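Getting Rust and Grime Off Metal Bins and Drawers

I love a good metal bin. We have them all over the garage, a mix of old shop drawers, a feed bin from my uncle's place and two big steel ones I found at a yard sale in May for 20 bucks. Clean them up properly and they will outlive you!

Start dry. Tip everything out, then go over the inside with a stiff brush and a vacuum. Grit that stays behind turns to mud the second you add water, and you'll be chasing it around the corners all afternoon. An old paintbrush with the bristles cut short is the best corner tool I own.

For greasy dirt, mix warm water with a good squirt of dish soap and let it sit on the metal for around 20 minutes. Wipe, rinse, wipe again. If the grease is really baked on, make a paste of baking soda and water and rub it in small circles with a damp rag. Go easy on painted sides, where it can dull the finish.
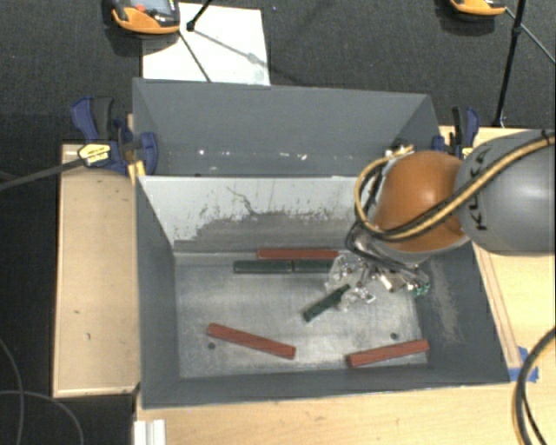
Rust spots are more fun than they sound. Lay a paper towel soaked in white vinegar right on the spot, leave it an hour, then scrub with a ball of crumpled aluminum foil. I was so pleased the first time I tried this that I did every hinge in the garage. Rinse well afterward and dry it right away - a hair dryer is great for seams.

Scratches down to bare steel need a little wax. Plain paste wax, rubbed on thin and buffed after ten minutes, keeps the damp off for months. My neighbor Ghislain Gosselin swears by a wipe of mineral oil instead, and his drawers do look fantastic, but I find it picks up sawdust.

Dents in thin walls can often be eased out with a rubber mallet and a block of scrap wood held on the other side. Lots of light taps, working from the outside of the dent in.

Last thing, liners! A piece of old yoga mat cut to size stops the rattling and saves the finish. Cut it a little small so you can lift it out and shake it.

Updated Oct 27, 2023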